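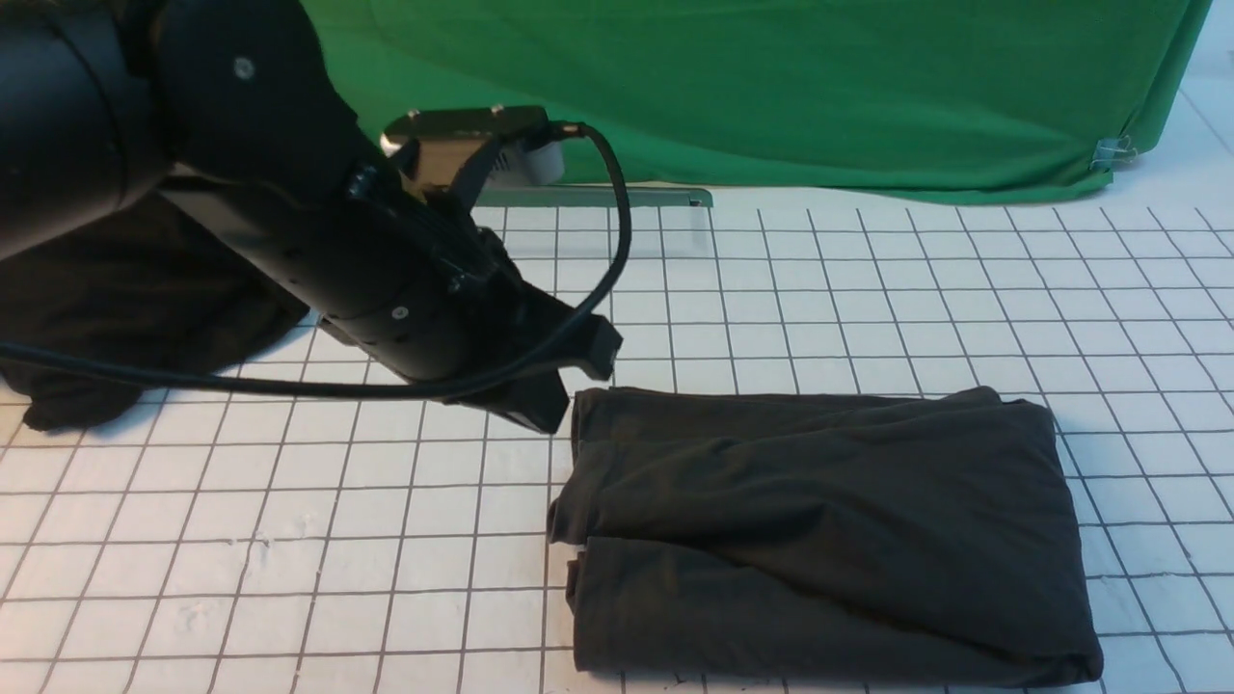 A grey bundle, folded up, on a table ruled in squares.

Fostine Kids > Why Is It So? > Around the House > Folding

Why does folding make clothes smaller?

Okay, trick question! Folding doesn't make your clothes smaller at all. There's exactly as much cloth in a folded T-shirt as there was before you started. So how come a drawer that won't shut suddenly shuts once you fold everything in it? I got a bit obsessed with this last winter, so come and be obsessed with me.

Think about a jumper you've chucked on the bed. It's full of little caves and tunnels, and all of them are full of air. A messy heap of clothes is partly clothes and partly nothing! When you fold and press with your flat hands, you squash a lot of that air out. The cloth stays, the air leaves, and your drawer closes (hooray).

Folding also swaps wide for tall. Fold a tea towel in half and it covers half as much table, but now it's two layers thick. Fold it again and it covers a quarter, and it's four layers thick. You can see the edges of the layers if you get your eyes down level with the table and look from the side.

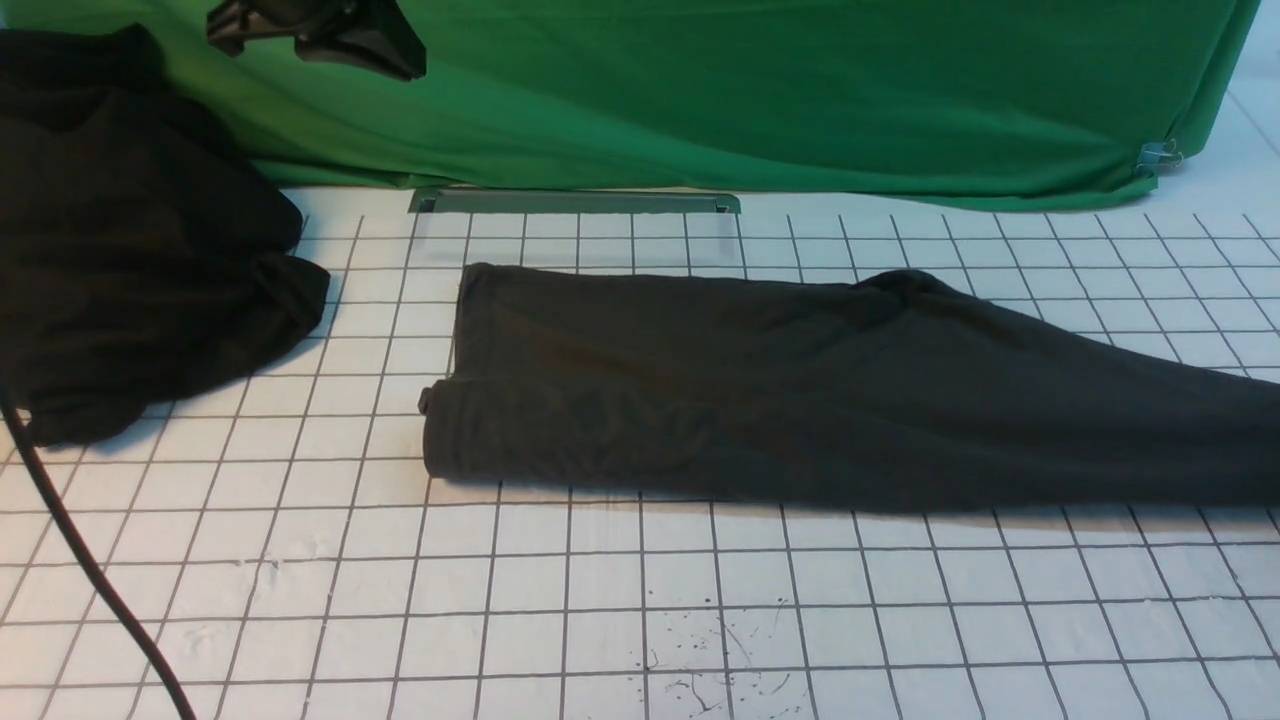
Words by Amoah, Fostine's home science writer

Long things like trackies or leggings are my favourite. I start by putting one leg on top of the other so I've got one long skinny strip, a bit like the dark grey one on the squares here. Then I smooth it with my palms and fold it up from the bottom, end to end, until it's a neat little parcel. Don't worry if yours has lumps. Cuffs and waistbands are thicker than the rest, so they nearly always make a bump.

And the black heap over on the left? That's what I mean by caves and tunnels. Look at how deep those folds go!

Now, can you keep folding forever? Nope. If you could fold something in half ten times, you'd have more than 1000 layers, and the outside layer would have a terribly long way to bend around all the others. Cloth gets stubborn way before that. Try it with an old pillowcase and see where yours gives up.

Want a test? Grab a shoebox and stuff in as many socks and T-shirts as you can without folding any. Tip them out, fold the lot, and pack the box again. Give yourself 60 seconds for the stuffing part if you like a race. When my cousins and I tried it up at Karkillow in July, the folded lot left enough room for a whole extra pair of footy shorts, and we argued about whose shorts they were until tea time.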